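# The Gray Bin, and Other Things We Kept

Every October the shop at Cutdale gets cleared out, and every October the same few objects survive because somebody stands in front of them with folded arms. This year it was mostly Hrefna. What follows is a gallery of the survivors, for those of you who moved away and claim to miss the place.

A word on the bin, which has seniority over most of us. It came from the old Trerum building along with 70 feet of shelving and a smell. The shelving is long gone. The smell took longer. Since then the bin has held offcuts, wet umbrellas, one birthday cake (in its box, thank you) and a great many things labeled "sort later" in Clotilde's handwriting.

Védís once proposed repainting the inside. She got as far as pricing the paint, then looked at the floor of the thing and decided that scratches were a finish in their own right - she called it "patina" and went to lunch. Dionysis has suggested a new bin 2 years running. He has been thanked for his input.

The bars are a more recent arrival. They have no official name, so depending on who you ask they are bricks, sticks, fingers or "those." Snædís sorts them by color when she's on the phone. Everyone else drops them in and walks away, and you can tell from the result who was here last.

## In the bin

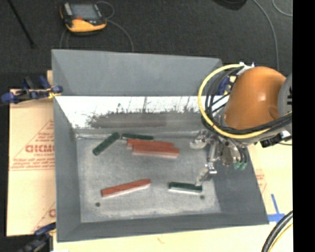

*Three green, three red, and no two camps on speaking terms except the pair of reds near the far side. The scuffs are original.*

If you have older pictures of the bin, especially from the umbrella years, send them to Hrefna. She will say she has enough already, and then she'll ask for the big version.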